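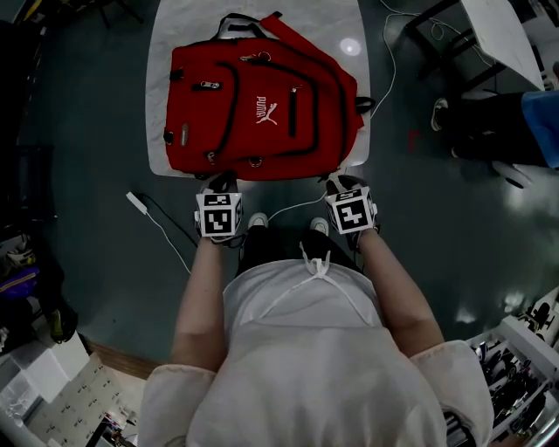

October, load planning notes. The Larnitz lane was short of trailers again this morning; 16 loads were tendered and 14 were covered by noon. The two remaining loads were offered to Roussel at the contract rate and declined. Small consumer goods make up most of this freight, items on the order of a red PUMA backpack with zippered compartments, and the trailers fill by volume well before they reach their weight limit. The planning sheet should therefore list cubic space ahead of weight.

Femix has asked that pickup windows at Hanent be widened to six hours. Dispatch supports the request for outbound loads only. Inbound appointments remain as posted until the dock schedule has been reviewed. 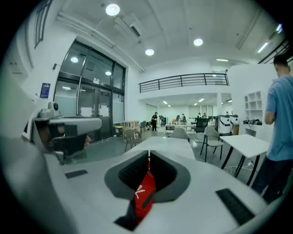 Red item upright in the slot of the light grey gripper.

Detention charges for the lane were checked against gate times. More than 100 entries carried no departure time and could not be billed. Colleagues are asked to record both times at the gate. Open item: confirm the Roussel rate before the next tender.

Load Planning Office, Larnitz | Contact the office | Back to top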